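Estuche organizador Tillis 21 con tapa abatible

Inicio > Papelería > Organización de escritorio > Estuches y cajas

Ref. 900-11
Fabricante: Tillis
Distribución: Altstead
Disponibilidad: en almacén

Descripción

El Tillis 21 es un estuche rectangular de plástico para material pequeño de oficina: gomas de borrar, notas adhesivas, clips, minas, grapas. Consta de dos mitades unidas por una bisagra en uno de los lados largos. Una mitad es opaca y de color; la otra, transparente. Abierto por completo, el estuche se apoya plano sobre la mesa y ofrece dos bandejas accesibles desde arriba, sin tapa que estorbe.

La mitad transparente permite identificar el contenido con el estuche cerrado. Se recomienda guardar el estuche con esta mitad hacia arriba si se apila, o hacia el frente si se coloca de canto en un cajón.

El interior no lleva divisiones fijas. Los separadores se suministran aparte (véase Accesorios) y encajan a presión en la mitad opaca.

Datos técnicos

Material: polipropileno, ambas mitades
Largo exterior, cerrado: 21 cm
Ancho exterior, cerrado: 11 cm
Altura, cerrado: 40 mm
Capacidad: casi 900 ml
Cierre: pestaña frontal a presión
Colores de la mitad opaca: rosa vivo, gris, verde
Unidades por caja: 40

Las medidas corresponden al cuerpo y no incluyen la pestaña. Para la posición abierta debe preverse el doble de fondo -- 22 cm -- más un pequeño margen para la bisagra.

Colocación en el puesto de trabajo

El estuche está pensado para permanecer abierto durante la jornada. La disposición habitual es la zona central de la mesa, delante del elevador, con la mitad opaca al fondo y la transparente hacia el usuario. El elevador queda libre para la calculadora u otro aparato de consulta frecuente, y los laterales para el bloc de notas y los objetos de uso ocasional.

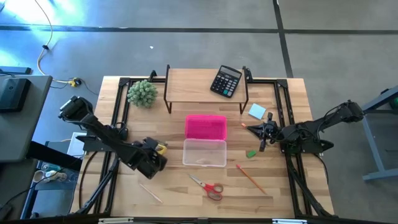 Artículos de la misma línea

Elevador de mesa Ait Brahim. Tablero de madera clara y laterales metálicos en negro. Los laterales sobresalen ligeramente por encima del tablero. Se entrega desmontado, con llave y tornillería.

Calculadora de sobremesa. Carcasa negra, pantalla rectangular y teclas oscuras y claras, con una tecla verde en la parte inferior.

Notas adhesivas. Bloc cuadrado, azul claro. Adhesivo reposicionable. Se vende por unidades.

Goma de borrar. Tono anaranjado rosado, formato pequeño. Cabe en cualquiera de las dos mitades del estuche.

Suculenta artificial. Forma redonda, verde pálido, de puntas densas. No requiere riego; limpiar con brocha seca.

Accesorios

Juego de separadores para Tillis 21, ref. 900-40. Tres piezas transversales y una longitudinal.
Etiquetas para la mitad opaca, ref. 900-21. Retirables sin residuo en superficies limpias.

Limpieza y conservación

Paño húmedo y jabón neutro. No usar alcohol ni disolventes en la mitad transparente: el material se vuelve mate. No apto para lavavajillas. La bisagra no se engrasa.

No forzar la apertura más allá de la posición plana. Si la pestaña pierde tensión, se puede pedir como recambio -- indicar color y referencia del estuche.

Envíos y devoluciones

Los pedidos salen del almacén de Lirkodthorpe. Las cajas completas se envían precintadas y no admiten devolución parcial. Durante agosto no se preparan pedidos con etiquetas personalizadas.

Ficha revisada el lunes 5 de junio.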